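## 4. Recording examples in the simulator

Read this section before you record anything. The Dekier quick-start card says you can have "a working skill in an afternoon." Plan on longer. The learner copies what it is given, including your hesitations, and most of the trouble reported to us at Plollthorpe traces back to the examples and not to the training settings.

### 4.1 Before you start

1. Open the project and choose **Scenes > Tabletop Pick**.
2. Set the control source to **Leader arm** or **3D mouse**. Keyboard control works, but it gives jerky paths and we don't recommend it for data you plan to keep.
3. Type the task sentence. Use one sentence, and use the same one for every example in the set.
4. Press **Reset** and wait until the status light in the toolbar turns green.

> **Note:** The "Quality" score next to the Record button measures smoothness and nothing else. A very smooth example of the arm missing the block will score well. Watch the playback.

### 4.2 Placing the objects

The **Scatter** button drops the objects at random inside the work area. It is less random than the name suggests. With the default settings, it favors the middle of the table, and the learner will pick up on that. Go to **Scatter > Spread** and raise the value to 34 before your first recording.
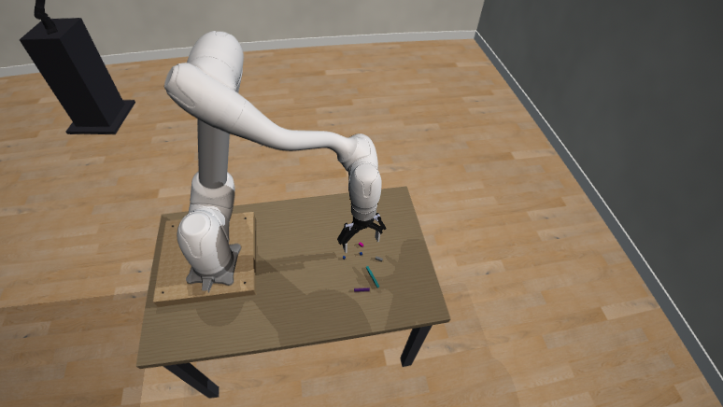
Spacing matters more than the number of objects. The learner has a hard time telling which item you were going for when several sit close together, and the task sentence helps less than the brochure claims. If your sentence is "pick up the magenta block," a layout with the two small navy pieces right near it and the rods a little farther forward is a fair test, and you should record some like it. Don't make the whole set that way. Mix in layouts where the target sits well apart from everything else, and a few where it is near a table edge.

5. Press **Scatter**.
6. Check that no object is resting on another one or sunk into the tabletop. If one is, press **Scatter** again. Don't nudge it by hand, or the start pose will be logged wrong.
7. Press **Home** to bring the arm back to its start position.

### 4.3 Recording

8. Press **Record**, then wait for the beep.
9. Move the gripper over the target and stop above it. Fingers should point straight down and be open.
10. Lower, close, and lift in one steady motion.
11. Hold for one second, then press **Stop**.
12. Play the example back. Choose **Keep** or **Discard**.

> **Caution:** There is no undo for **Discard all**. It sits directly under **Discard** in the menu.

Mistakes are a matter of argument. The Lumbantobing plug-in ships with a setting called **Learn from recovery**, which keeps examples where you miss and try again. We have not seen it help on short picking tasks, and it left one of our test sets with an arm that paused above every object. Leave it off unless you can compare results both ways.

### 4.4 How many examples?

The software shows a progress bar that fills at 10 examples. Ignore it. That is enough to start training without an error message and not much more.

Our own picking set stands at 1,905 recorded examples, of which 742 were kept after playback. Many of the rejects had been marked "Good" by the automatic check. You may get by with fewer on a single object, but we can't promise a number and would be wary of anyone who does.

### 4.5 Moving to a real arm

Zalledura advertises direct transfer from simulated examples. Treat this as a starting point. Simulated grip and contact are simplified, and thin rods are the worst case: they can lift cleanly on screen and roll away on a real table. Run the first real trials at low speed with the stop button in reach, and see Section 7 for force limits.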